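# A day at the Pevunis memory plant open house

May 2025 was when Pevunis finally opened its doors again, and I had my name on the list the same hour they announced it. If you've read this blog for any length of time you know I have a soft spot for RAM (I still have a drawer of old DDR2 sticks I can't bring myself to toss), so a four-hour drive to Jundow to watch modules get built sounded like a perfectly good Saturday to me!

They took 173 of us through in small groups. The first stop was the placement line, where the memory chips go down onto the boards, and you stand behind glass in a paper coat and hair net feeling slightly silly. It's louder than I expected. Our guide had to shout the whole way, and I missed most of the part about solder paste, sadly.

The test hall was my favorite by a mile. Every Gevorine kit gets run at its rated speed before it's boxed, and the faster bins get a second pass with tighter timings. There were 407 test slots in the one room, all blinking away, and it was wonderfully warm in there after the chilly walk across the parking lot. I asked what happens to sticks that miss the top bin. They get sold as the slower kit, which I'd always suspected - and it explains why my cheap pair at home overclocks so nicely.

Lunch was sandwiches in the cafeteria, with a slideshow running on the wall and a long talk about the new Zaki heat spreaders. I'd have liked fewer slides and more time to handle the things, but the coffee was good and refills were free.
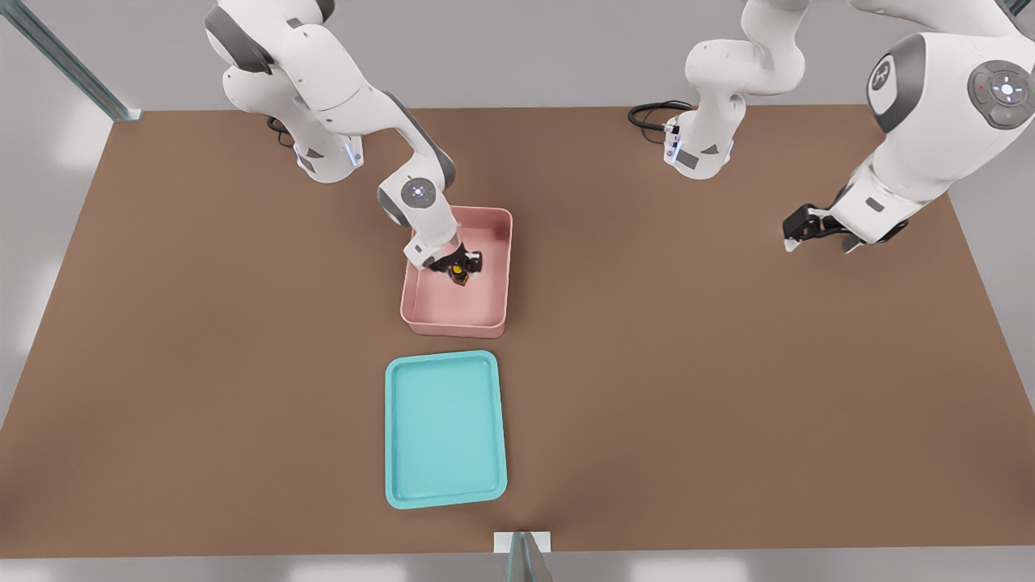
*Simulated view: two robot arms at a table with a pink bin and a turquoise tray.*

Before heading out I picked up a 32GB Gevorine kit from the little shop by the entrance, at a decent discount. I'll get it on the bench next week and post numbers. The next open house is in September, and sign-up is on the Pevunis site. Wear comfortable shoes, and eat something before you go, as the lunch line was over half an hour long.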